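I have never believed in the snack bin. Every organizing blog says the same thing: buy a clear bin, put the snacks in it, and your life will calm down. I've bought clear bins before. What I got was the same mess with walls around it.

But September came, the pantry shelf had turned into a landslide, and I gave in. The bin came from Kelumton, which charges more than it should for plastic, and I set a rule for myself: everything comes off the shelf, gets laid out on the square table, and only goes back if I can say who's going to eat it and when. I gave it 60 days to prove itself.

The first problem was the pouches. I buy most of our snacks from Trima, the import grocery near the bus station, and they carry those stand-up pouches with a screw cap on a spout. I like them fine. They're terrible to store. They stand up when they feel like it, and on a wire shelf they lean on their neighbors until one goes over and takes the rest along.

The flat packets are the other half of the trouble. They slide under things. They also have the best photography in the business, and I don't trust it for a second. Glossy, saucy, piled high — and then you open one and get two sad strips in a puddle of oil. I know this and I still buy them. The picture wins every time.
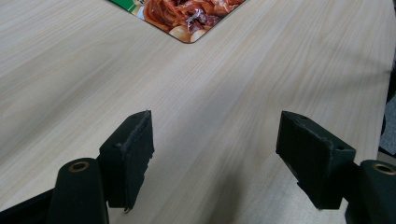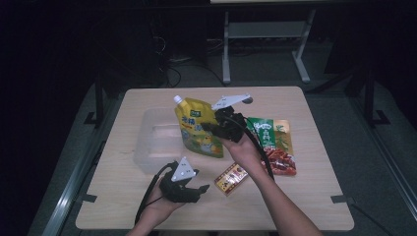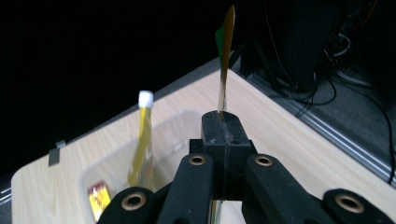 *— Căpraru*

So, the bin. I'll admit that tall things do better in it than they did on the shelf. A pouch has a wall to lean on, and the cap sticks up where you can grab it. Small packets are a different matter. They go straight to the bottom and lie flat in a corner, and a month later you find them again and wonder if they're still good. A clear wall is supposed to solve that. It doesn't help much when the bin is on a shelf at knee height.

I also tried the Nikness method, which one of the storage forums is very excited about. You sort by the size of the package and ignore what's inside it. I lasted 2 days. Spicy things ended up next to sweet things, and I kept pulling out the wrong one with my coat half on. Sorting by who eats it worked better, though it meant that my own section was embarrassingly large.

Would I tell you to buy one? If you already have a shoebox, use the shoebox. I read a post claiming that a decent bin saves 1000 little decisions a year, and I'd love to know who was keeping the tally. Mine has saved me from knocking over pouches. That's worth something, maybe half of what Kelumton wanted for it.

I'm leaving it in place until the 60 days are up. The packets are going in a drawer tonight.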